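Home | Projects | Reports | Team | Contact

Toltine - Report of the Second Period
Written by Sem Meijer, with Tala Nimri

Our project is about folding cloth with a gripper. In this period we wanted to collect demonstrations by hand, before any program is trained. We recorded 212 demonstrations, and 14 of them we had to remove because the fold was not finished. Each one starts with the cloth lying flat on a bed.

The most difficult part is the first grasp. If the fingers close too high, they take only air - and if they press too strongly, the cloth moves away and makes creases. 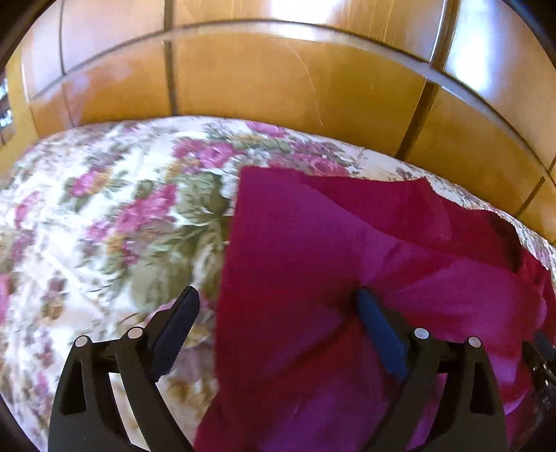
Mererid Lougher proposed to come to the cloth more slowly and to close the fingers only after contact. We tried this in the last 80 demonstrations and we find it easier for the hand. The bed cover below is sometimes taken together with the cloth, and this we did not solve yet.

In April we will begin the training with our teacher, Hywel Morgan.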